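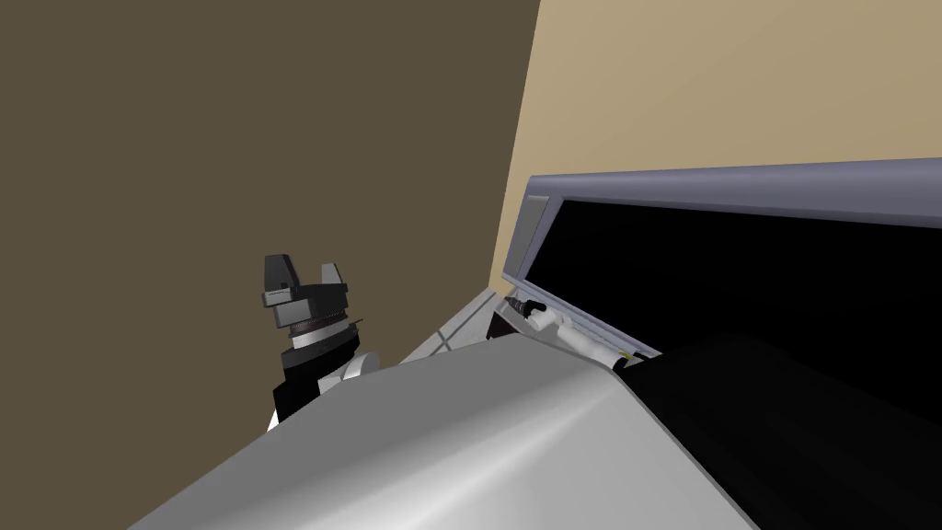
Kitchen simulation, arm with two-finger gripper and open appliance door. Tilted view.

Skernoston Project
Teleoperation and Demonstration Working Group
Minutes of the October meeting

Present: Ehsan Golestani (chair), Perla Montes (minutes), two operators from the day shift, one from the evening shift, one engineer from Zarei (by phone)
Apologies: Ritach liaison
Started at 2:05 p.m.

1. Minutes of the last meeting

Accepted with one change. Under item 3, "controller lag" should read "display lag." The controller was never measured.

2. Actions carried over

Spare hand controllers: ordered, not yet delivered. Ehsan to chase the supplier again.

Written guide for new operators: draft is with the evening shift. Comments were due last week and only one set came in. Deadline moved to the next meeting.

Naming of recordings: closed. All new recordings use the task name, then the operator's initials, then a running number. Old ones will stay as they are.

3. Appliance door task, demonstrations so far

Perla reported that the target for the door task is 200 accepted demonstrations in the simulated kitchen. The day shift is a little over halfway. The evening shift started later and has fewer, but its rejection rate is lower.

The task as written has three parts: bring the gripper to the door from the open side of the counter, take hold of the top rim, and close the door without letting go early. Most rejected runs fail on the last part. Operators release when the door looks shut on the screen, and the log shows it still a few degrees open. The door then stays where it is and the run does not count.

The day shift asked whether a run should be accepted if the operator notices and pushes the door the rest of the way with the closed fingers. Ehsan said no for the current set. He wants the first 200 to show one way of doing it. Pushed runs can be kept in a separate folder and looked at later. Zarei agreed and said they would like to have the pushed runs even if they are not used in the first round of training.

Long discussion about pauses. Some operators stop in mid-air to check the side view before they grasp. The recordings then contain several seconds of an arm doing nothing, and in the first trained version the arm learned to stop there too, sometimes for good. Options discussed were trimming the pauses by script, asking operators to keep moving slowly, or throwing out the worst runs. Agreed to trim any pause longer than 4 seconds and to ask operators to keep shorter ones to a minimum. Zarei will write the script. Trimmed and untrimmed copies are both to be kept.

4. Camera views

The tilted view was raised again by the evening shift. With the walls and counter leaning, operators find it hard to judge whether the gripper is level. One operator said she steers by the corner of the room, which is wrong by the same angle as everything else on the screen. The counter also hides the lower part of the arm, so contact between the arm and the back of the counter cannot be judged from this view at all.

Zarei said the tilted view has to be recorded, as the trained model will be given it as input. It does not have to be the one the operator looks at. Agreed that operators may use a level view on the main screen, with the tilted one shown small in the corner. The recordings themselves will not change.

Perla asked that somebody check whether operators now do things the model could not work out from the recorded view alone. If the operator can see the hinge side clearly and the model cannot, the demonstrations may not make sense to it. Ehsan thought this a fair point. Zarei to compare 8 runs made with each setup and report back.

5. Hand guiding on the real arm

The second arm in the lab can now be moved by hand with the motors in free mode. Ehsan showed two short runs to the day shift on Sunday. Moving the arm this way is easier to learn than the remote controllers and gives smoother paths, but the person's hands and shoulders are in most of the camera pictures. Those pictures cannot be used for training as they stand.

The workaround is to guide the arm once, save the path, and play it back with no one near it while the cameras record. This doubles the time for each demonstration. It also goes wrong if the door has not been put back in the same position before playback. The day shift suggested tape marks on the floor and a stop block for the door. Agreed to try both.

The evening shift operator asked about safety during playback. Ehsan confirmed that the existing rule holds: gate closed, speed limited, one person at the stop button for the whole run. No playback by a person working alone.

No decision was made on how many hand-guided demonstrations are needed. Zarei thinks 100 would be enough to compare with the remote-controlled set. Ehsan would like to see the results of a smaller batch first.

6. Wonier controllers

The trial pair of Wonier controllers has been used by all three operators. Comments:

Grip trigger is good, with a clear stop at the closed end.
Wrist turn is too sensitive at the default setting.
Strap is too short for one operator.
Cable gets under the chair wheels.

The wrist setting can be lowered in our own software. Perla has done this on one workstation and will copy the setting to the other. A longer strap has been requested. The cable is to be clipped along the desk.

Agreed to keep the trial pair until the next meeting and decide then. Until the decision, each operator should note which controllers were used for every session. Some of last week's sessions have this field blank, and the operators concerned will fill it in from memory where they can and write "unknown" where they can't.

7. Operator hours and breaks

Day shift reported sore wrists after long sessions. Sessions are now limited to forty minutes with a break of at least ten. The rejection rate also goes up near the end of long sessions, so little is lost. Evening shift already works this way.

8. Any other business

Ritach has asked for a short visit to see the simulated kitchen and try the controls. No objection. Ehsan will offer them an afternoon that does not clash with recording.

The disk holding the recordings is filling up faster than planned, mainly from keeping the untrimmed copies. Perla to ask for more space.

Actions

Ehsan Golestani: chase spare controllers; arrange Ritach visit; set up tape marks and stop block with day shift
Perla Montes: copy wrist setting to second workstation; request disk space; set up the level view on operator screens
Zarei: pause trimming script; comparison of runs from level and tilted views
All operators: comments on the written guide; fill in the controller field

Meeting closed at 3:20 p.m. Next meeting same time and room, date to be sent out by Perla.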